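分类：技术支持 / 手持夹爪 / 故障排查记录

标题：两种指尖对比测试，叠薄衣服时左手夹爪开度读数乱跳（已解决，先别关单）

提单人：Lucian Vasiliu
跟进：Catherine Strachan
日期：19/06/2018
优先级：中

先说一下情况。我们在 Sornham 这边给 Stakdale 手持夹爪做指尖对比，一种是原来的硬指尖（我们内部叫 Renaud 款），另一种是中间镂空、能弯一点的软指尖，叫 Trallcombe 款。任务就是叠衣服，双手各拿一把，夹起来、对折、压平、放到一边。听着简单，做起来真能把人折腾疯。

问题出在换上软指尖之后。左手那把的开度读数开始乱跳，明明手指捏死了，软件里还显示张开 11 毫米，松手再捏一次，又变成 0。右手那把一直很乖，同一个固件，同一条线，就是没事。所以我一开始根本没往指尖上想，满脑子都是线缆和 USB 供电，白白浪费了一上午。

我先试过的东西，按顺序记在这里，免得你们再问一遍：

1. 重启采集软件。没用。
2. 左右两把的线对调。问题还是跟着左手那把走，线没事。
3. 换 USB 口，从扩展坞换到电脑本体的口。跳得稍微少一点，我高兴了五分钟，然后又来了。
4. 重新做零点标定，张开到底，合到底，各停三秒。标定完前几下是好的，叠到第三件又开始飘。
5. 固件退回到 February 那一版。没区别，又升回来了。
6. 装回硬指尖。好了！一次都没跳。

到第六步我才反应过来，哦，跟指尖有关系。可是右手那把也是软指尖啊，为什么它没事？这就是我开这个单子的原因。

——

Catherine Strachan 回复：

Lucian 你好，记录写得很清楚，省了我好多来回。想请你再做两件事：一是把左右两把的软指尖互换一下，看问题跟着指尖走还是跟着本体走；二是看看指尖根部的固定螺丝有没有拧到底，软款的底座比硬款厚，螺丝要用长的那种，包装里两种长度混在一个小袋子里，很容易拿错。另外麻烦告诉我测试用的是什么布料，厚薄对捏合力影响挺大的。

——

Lucian Vasiliu 回复：

互换做完了，问题跟着指尖走！左手那副装到右手上，右手也开始跳。我当时差点拍桌子，总算有个方向了。

然后去看螺丝，你猜得很准，有一颗是短的。短螺丝只咬住了两圈牙，用力一捏，指尖底座会往外翘一点点，松手又弹回去一部分。软件是看手指上的标记来算开度的，底座一歪，标记的位置就跟着歪，数字当然乱了。叠厚毛巾的时候反而不明显，因为毛巾有厚度，手指根本合不到底；T 恤这种薄的，每次都要捏到死，底座每次都被撬一下，所以越叠越飘。

换上长螺丝，重新标定，又跑了一轮。这次我专门挑薄的来，连续叠了 15 件，左手读数合到底都是 0，最多跳到 1 毫米，我觉得完全可以接受。硬指尖那边也补了 15 件，两边件数一样，好比较。

顺便把两种指尖的手感写一下，反正你们迟早要问：

硬指尖（Renaud）：读数稳，换了谁用都差不多。但是夹薄布料很看角度，布平摊着的时候，要先用指尖斜着戳一下，弄出一道褶才夹得起来，15 件里有 4 件是第二次才夹起来的。遇到下面有垫子的，指尖还会顺手把垫子也勾起来，挺烦的。

软指尖（Trallcombe）：往下压的时候会让一让，贴着布面蹭过去就能带起一层，15 件里只有 1 件要重来。缺点是捏合的时候力道没那么干脆，拎着一整件衣服翻面，偶尔会滑。还有就是对安装要求高，这次的教训大家都看到了。

还有个小发现：铺的东西对结果影响比我想的大。床单上叠，布会跟着跑；凉席上叠，席面硬，薄布料压得住，手指往下按也有个支撑。我后来的测试都改到凉席上做了，桌面上那组数据我打算作废重来，不然没法放在一起比。 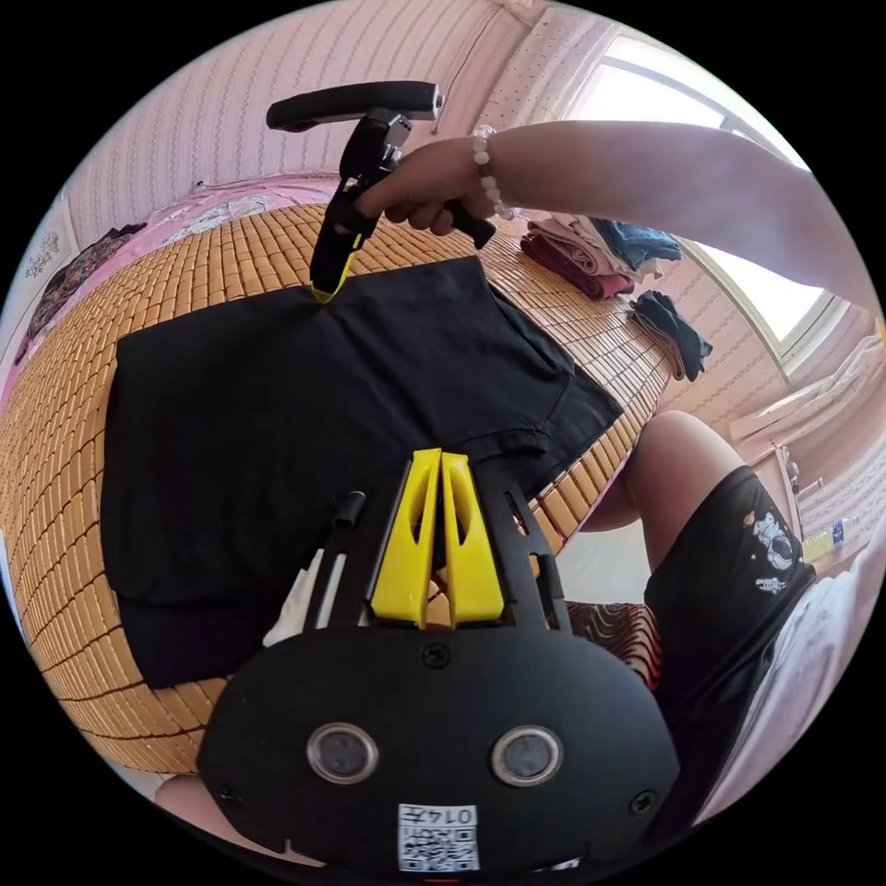
凉席上叠黑色 T 恤，两把夹爪都在，近处这把贴着 0145 的标签。

还剩两个小问题，不急，但是想一起挂在这张单子里：

第一，标定之后软件不会提醒你开度漂了。像我这次，从第三件开始数据就是坏的，可是界面上一路绿灯，我是回放的时候才看见曲线在抖。能不能加个简单的检查，比如合到底的读数连续几次都不归零，就弹个黄条出来？我不介意它误报，误报总比白录强。

第二，说明书里装软指尖那一页，只画了螺丝的位置，没写长度。麻烦加一行字，最好把两种螺丝分袋装。我手头的小袋子里一共 14 颗，长短混着，我是拿卡尺一颗一颗量的，量完眼睛都花了。

——

Catherine Strachan 回复：

太好了，谢谢你补的对比，软硬两组的重夹次数我抄到内部表格里了。两个建议我都转了：

分袋的事情仓库那边说没问题，下一批就改。说明书我自己改，今天就能更新，会加上长度和一张对照图。

漂移提醒要找软件那边排期，我另开了一张单子，编号尾数 51，你可以订阅一下。在那之前有个土办法：每叠完五件，空捏一次到底，看一眼数字，不归零就停下来检查螺丝，再重新标定。不太优雅，但是能少丢很多数据。

还想问一句，滑的那几次，是拎领口滑还是拎下摆滑？软指尖的表面有纹路，有纹路的一面要朝里，装反了也能装进去，抓力会差一截。

——

Lucian Vasiliu 回复：

滑的都是拎下摆，领口厚，从来没滑过。纹路我刚去看了，都是朝里的，这次没装错，哈哈。

我猜是我翻面的时候甩得太快。明天放慢一点再跑一组，要是还滑，我就把视频一起传上来。空捏检查已经写到我们的操作单里了，写在最上面，加粗的。

后面的计划也说一下，你那边好有个数：先把桌面那组重录到凉席上，再加一组长袖，袖子最能看出两种指尖的差别，又长又软，硬指尖每次都要捞半天。裤子先放一放，裤腰那里太厚，两款夹起来都没什么难度，比不出东西。

单子先别关，等我跑完长袖那组再说。

——

状态：待用户反馈
标签：指尖、开度标定、读数漂移、布料

联系支持团队 | 版权所有 Stakdale | 返回顶部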